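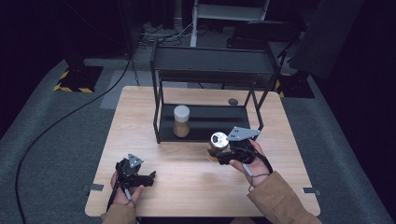
Fig. 1. Glass jar with a white lid on the lower shelf of a black metal rack.

Food Storage and Kitchen Management
Unit 4 handout: Dry goods, spices and stock rotation
Instructor: Evander Cairns
Reading time: 4 minutes

Read this before Wednesday. Bring the stock sheet from Unit 3, filled in, and a pencil. We will use the sheet for the second half of class.

1. What counts as dry goods

For this course, dry goods means anything kept at room temperature with very little water in it: flour, rice, sugar, dried beans, salt, ground spices, whole spices, dried herbs. Oils and vinegars are covered in Unit 5. Nuts are a special case and are treated as short-life items, as their oils turn rancid.

Four things shorten the life of dry goods: moisture, heat, light and air. Insects are the fifth problem, and they are usually brought in with the goods. Check the seams and folds of every paper sack on delivery.

2. Containers

Glass does not hold smells and is easy to wash. It breaks, and clear glass lets in light, so keep it in a closed cupboard if the goods will stand for more than a month or two. Food-grade plastic is lighter and suits large amounts. Do not refill a plastic tub that held cumin or curry powder with anything mild.

The lid matters more than the jar. A screw lid with a liner in good condition is enough for spices. Press-on lids are acceptable for sugar and salt that get used up quickly.

Wash and fully dry a container before every refill. Topping up a half-full jar is the most common mistake we see in student kitchens – the old stock stays at the bottom and can sit there for years.
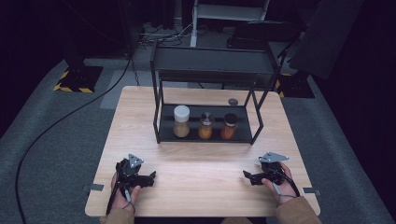

Fig. 2. Three spice jars on a low shelf.

3. Ground and whole spices

Ground spices lose strength much faster than whole ones. Working figures for this class:

Whole spices (peppercorns, cloves, cinnamon sticks): two to three years
Ground spices: six months to one year after opening
Dried leafy herbs: six months to one year
Salt: no limit if kept dry

These are quality limits. An old spice that has been kept dry is seldom unsafe, but it will be weak, and cooks who use weak spice tend to add more of it and get a dusty texture. Paprika and chili powder also fade in color.

To test a ground spice, rub a pinch between your fingers and smell it. If you have to search for the smell, replace it.

Buy small. A teaching kitchen the size of the one at Ledulthorpe should hold no more than 100 grams of any ground spice, with paprika and black pepper as the exceptions at 200 grams. Saffron is bought as needed.

4. Labels

Every container carries a label with the name of the contents, the date opened and the initials of the person who opened it. Put the label on the body of the jar, never on the lid. Lids get swapped during washing.

Write the name in full. "Pap." could be hot or sweet.

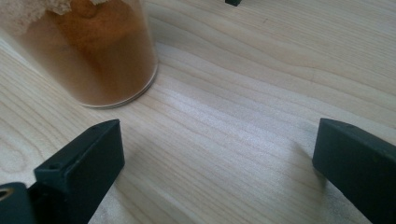

5. Rotation

First in, first out. New stock goes behind old stock, and the person putting away the delivery is the one who moves the old stock forward. Do not leave this for the next shift.

Go through the shelves once a month and mark the sheet. Anything past its limit goes on the discard line with its weight, even if it is only a spoonful. In April we will add up these lines and work out what the waste cost.

6. Exercise for class

A kitchen uses 50 grams of ground cumin a month. The supplier sells bags of 100 grams and 200 grams, and the larger bag is cheaper by weight. Which should the kitchen buy, and how often? Show your working. Then answer again for a kitchen that uses 10 grams a month.

Further reading: Ogilvie, chapter on dry storage, up to page 113. Skip the part on cellars.

Questions about this handout: ask Evander Cairns after class or leave a note in the Unit 4 folder.

This site uses cookies to remember your settings. Accept | Decline
© Ledulthorpe Kitchen Courses | Contact | Back to top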